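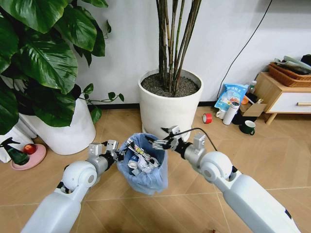 Can I use the Karedis mop on unsealed tiles?

You can, as long as the pad is well wrung out and you go easy on the cleaner. Plain warm water is best for terracotta and other thirsty tiles.

Karedis flat mop and bucket set
Sold by Flilitz, floor care and household bits
Page last updated August 4, 2023

I've sold mops for longer than I care to admit, and most of them I've sold without much feeling either way. This one I use at home. I have tiles from the front door right through to the back step, grout that was a silly choice of pale grey (my own fault, I liked it in the showroom), and a dog who goes out in all weathers. So when Skaston sent the first Karedis set over to try, it got a proper going over before I put it in the shop, and I've not gone back to my old string mop since!

What comes in the box

The mop head and handle, the two-chamber bucket, four washable pads and a little grout brush that clips under the bucket lip. The handle comes in sections that screw together. Do them up tight the first time and then leave them alone, or you'll get a bit of a wobble after a few weeks.

The head is flat and swivels all the way round, so you can get it in sideways behind the loo or under the kitchen units. I had my doubts about the swivel. Cheap ones flop about like a fish when you lift them, and this has a stiff enough joint that it stays roughly where you put it. You can also press the catch with your toe to fold it for the bucket, which my back is very pleased about.

The bucket

Clean water goes in one side and dirty water comes out into the other. You push the folded head down through the dirty side to scrape it, then dip it in the clean. It sounds fussy when I write it down but you get the hang of it halfway through the first room. And the colour of the water on the dirty side is horrible in the most satisfying way.

It has a pouring lip on the dirty side and a plug on the clean side. My one moan is that the plug is small and black, and if you drop it in the garden you may not see it again. I do keep spare plugs, just ask when you order and I'll pop one in.

Fill the clean side to the line and no further. If you overfill it, the water slops over the divider when you carry it and you've lost the whole point of having two sides.

The pads

There are two sorts in the set. Two are short and dense, for everyday mopping, and two have a rougher stripe woven in for stuck-on bits, the sort of thing you find in front of the cooker. I use the plain ones nearly all the time and keep the striped ones for the porch.

They go in the machine at 60 degrees. Leave out the fabric softener, it coats the fibres and then they just push the water about. Dry them on the line or over a radiator. I did tumble one by mistake and it came out a touch smaller and rather cross-looking, though it still fits the head if you tug it.

Spare pads are sold in packs of two, plain or striped. Other makes will go on the head if they're the pocket kind, but the pockets vary a lot so I can't promise anything there.

How I do a tiled floor

Since people ask me this more than they ask about the mop itself, I'll put down what I do. It's nothing clever.

Sweep or hoover first, and do it properly, right into the corners. Wet dust turns into a sort of paste and it heads straight for the grout lines. I lift everything off the floor while I'm at it, chairs up on the table, mats outside, bathroom bin emptied and put in the hall. Then I start at the far end and work backwards towards the door in strips, overlapping each one a bit.

The pad wants to be damp. If there's a puddle behind you, wring it more. I change to a clean pad when I move from the bathroom to the kitchen, and I'd hope you would too.

For light-coloured tiles, go over them a second time with plain water and nothing else in it. Nearly every smeary floor I hear about has had too much cleaner put down and never rinsed off. A capful in the bucket is plenty, whatever it says on the back of the bottle. If your floor feels tacky under bare feet, leave the cleaner out altogether for a few washes and see if it comes up better. Mine did.

Grout is a job for another day. I do a small patch at a time with the brush, some warm water and a spoonful of bicarb made into a paste, leave it while I have a cup of tea, then scrub along the line and wipe up. Vinegar gets suggested all over the place but please keep it well away from marble, limestone and travertine, as it will eat into the surface. I don't much like it on grout either.

Other floors

Vinyl and lino are fine. Sealed wood is fine with a pad that's barely damp. Laminate I'm more careful with, especially if the joins have started to lift, so wring the pad out by hand and keep moving. I wouldn't use it on waxed boards at all. For those we've got the Skov dry duster, a different thing altogether with its own page.

Size and weight

The bucket weighs 1,195 g empty. Full of water it's a fair lump, so if you struggle with lifting, fill it halfway and top it up from a jug once it's where you want it. The handle suits me and I'm on the short side. Taller customers have told me they're comfortable with it at full length, but if you're very tall indeed you might like the extra section, sold separately.

It stores upright with the head folded and hanging over the bucket, and takes up about as much room as a hoover. Let the head dry before you shut it in a cupboard.

What I'd change

I've mentioned the plug. The other thing is the bucket handle, a plain hoop with no grip on it, and it digs into your fingers when the bucket's full. I've wrapped mine in an old bit of bicycle tape. I've passed that on to Skaston and they were nice about it, so we'll see.

The clip for the grout brush is also a bit on the keen side. It holds the brush very well. Getting it off again with wet hands is another matter.

Guarantee and returns

The bucket and handle are covered for four years against splitting, cracking and the threads going. Pads aren't covered, they're meant to wear out. If something arrives broken, send me a note with your order number and I'll get a new part out to you, there's no need to post the whole set back.

If you've simply changed your mind, that's fine too, but I do need it back unused and in its box. I can't resell a mop that's been round somebody's bathroom!

Ordering

Sets and spare pads are in stock. The extra handle section comes and goes, and if it's showing as unavailable you can leave your email on its page and you'll get a message when the next lot lands. If you want a spare plug, write "plug please" in the order notes box at checkout.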